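Skendport Community Hostel – Minutes of the House Meeting
Nov 2, 2025

In the chair: Eimear Ó Dálaigh
Present: Angus Ruddock, Rangi Sheehan, Tayla Pryor (minutes)
Apologies: Mereana Whitcombe, who sent a cake

1. Last minutes
Agreed, once Angus's remarks on the kettle had been taken out at his request.

2. Boiler
Rangi has had a quote of £1437 for a new pump. Silence was observed. The old pump will be asked to carry on until March.

3. Quiet hours
Two complaints about the piano, one about the complaints. Quiet hours stay as they are. Angus asked whether humming counts. It does.

4. Lost property
The box is full again. Anything unclaimed in 40 days goes to the Wihongi Road shop, including the single ski.

5. Bedding
The meeting looked again at whether quilts should match. Eimear would like plain grey. Tayla spoke up for the pink one with the cartoon birds, at some length.
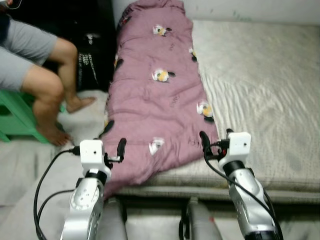 Photo: R. Sheehan

Put to a vote: birds three, grey one. Eimear asked that her disappointment be minuted – it is. New pillowcases may be bought up to £100 in all. Rangi to find out prices and, if possible, a receipt.

6. Any other business
Angus raised the kettle. Carried over to the next meeting.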